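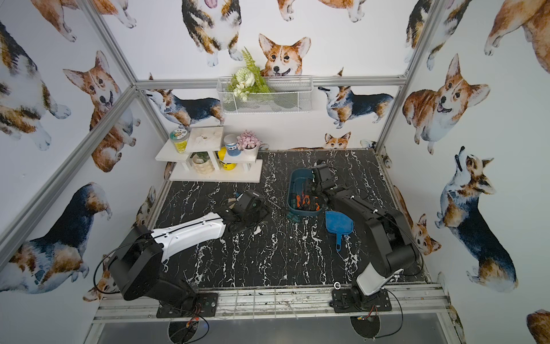 Hand tools, teal basket, blue dustpan. Corgi wallpaper stays.

Sorting the small tools this week. Thread, mostly so I can find my own rules again in January.

1/ Drivers and pliers share one plastic basket, handles up. I tried a roll, a drawer and a magnetic strip first. The roll took too long to open. The strip magnetized the drivers, and then every small screw came along for the ride.

2/ Basket limit is whatever stands upright without leaning on its neighbor. Past that the pliers open up and wedge against the wall, and you pull out two things when you wanted one.

3/ Orange-and-black handles are easy to spot and hard to tell apart. Tip size goes on the butt end in paint marker. Let it cure overnight. Tape lasted 5 days.

4/ Thin rods don't go in the basket. They slide to the bottom and you find them with a fingertip. They get a length of capped pipe, stored flat.

5/ Floor is black with white marble veining. Looks good, hides metal shavings very well. Sweep toward the front edge, low light from the side, then a second pass at 90 degrees to the first.

6/ Dustpan lives next to the basket. When it hung on a hook by the door it got used maybe once a month.

7/ Leonie Ammann asked about the two-tier shelf at the back. White, display type, no tools allowed on it. Plants, the pink artificial flowers, the jar with the green lid. Wipe the tiers when you wipe the floor.

8/ Man-lok Yeh suggests foam cutouts. I priced a set from Zurklow. Fine for a kit that never changes. Mine changes.

9/ Wallpaper: watercolor corgis, wipes down with a barely damp cloth. Don't use degreaser on it. Tested on an offcut and the print lifted.

10/ Full reset takes about 7 minutes. Basket first, loose items second, sweep last. Doing the sweep first means doing it twice.

Next: the parts bins. Label sizes still undecided.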